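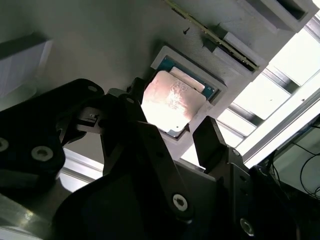

Gripper comparison, board handling cell

Notes from the bench comparison of two grippers and two wrist cameras for picking small electronic assemblies out of fixtures. Grippers: Mollance parallel-link and Noh two-finger. Cameras: Grelleo and Jultau. Setup and logging by Pieter Mokoena. Page last changed 29 December 2024.

Wrist view, fingers either side of the holder
The assembly lies diagonally in its recess. Glare on the metallic plate washes out the lower left completely, so edge detection was run on the holder rim, which keeps its contrast.

Upright board, same view
The thin green board stands on edge between two gray blocks. From this angle it is a narrow strip – enough for a line fit, too little for a pose.

Run conditions
258 picks per gripper, split over 6 lighting settings. Exposure was fixed at the start of each setting and left alone. Finger force stayed at 9 N for the holder and 16 N for the upright board.

Open items
Repeat the July runs with a diffuser on the Grelleo. Shorter pads for the Noh are on order. Controller logs are kept with the run sheets – ask Pieter for access.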